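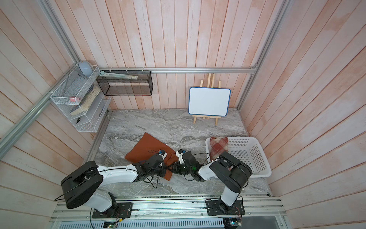

Both arms on the orange cloth, checked one already in the basket.

Quick one tonight, got a draft due and I'm meant to be writing that instead. But the October numbers are in and I want them down somewhere before I forget what I was thinking.

So. Folding. Last post I said the policy was fine on flat cloths and hopeless on crumpled ones, and I blamed the grasp. Wrong. Or half wrong. Went through the failures properly with Ludivine Sabatier and most of them had a perfectly good first grasp. One arm gets a corner, lifts, lovely. Then the second arm goes for whatever corner was visible before the lift, and the cloth has moved by then. Pinches air. Closes, carries nothing across the table very confidently.

The fix we tried is dull. We call it Tostport because that was the name of the branch and it stuck. The model still predicts a chunk of actions for both arms, same as before, but when one gripper closes the other arm's chunk gets thrown away and predicted again from the new camera view. That's the whole idea. Costs a bit of time, as you get a small hitch when the second arm stops to think. Looks hesitant. Don't care.

Training data: 1,395 demos, all teleoperated, all on the same bench. Of those 914 start from a crumpled cloth and the rest start flat. I wanted more crumpled but my wrists had opinions.

Test was 31 crumpled starts per version, same cloths, same order, dropped from the same height by me. Old version finished 6. Tostport finished 19. Finished meaning folded and in the basket with no hands from us. A fold with a corner hanging out still counts, we agreed that beforehand and I'm not reopening it.

Nineteen is good! I was hoping for twelve.

Things I don't trust yet:

Same bench. The planks, the marble pattern, the little whiteboard at the back, it has seen all of that in every single demo. Van Acker's group moved theirs to a different table and lost a big chunk of their success rate, and I have no reason to think we'd do better.

The cloths. The orange one is easy, it stands out from the grey so well that even the old version could find the edges sometimes. The checked one is worse, the model seems to read the lines of the check as folds. Haven't split the results by cloth yet. Should of done that first.

Also the two grippers getting too close. When both want the same bit of edge they end up nearly tip to tip, and there's nothing in the method that stops them knocking. There's a force limit underneath so nothing breaks, but it does spoil runs. Ludivine wants a penalty term for it. I want to just ban the second arm from a small area round the first. We'll probably do hers.

Someone asked in the comments whether the re-predict trick is the same as what Ferulach does. Sort of. Theirs re-predicts everything at a fixed rate, ours only on a grasp and only for the other arm. I ran a fixed-rate version for a few goes and it got jittery, the arms kept changing thier minds mid-reach. Not a fair comparison, I didn't tune it at all, so please don't quote me.

Next is splitting by cloth, then a run with the whiteboard taken out to see if anything falls over. Then towels, if the Cidholm ones ever turn up. Code when it's tidy. It is not tidy.

Right, draft.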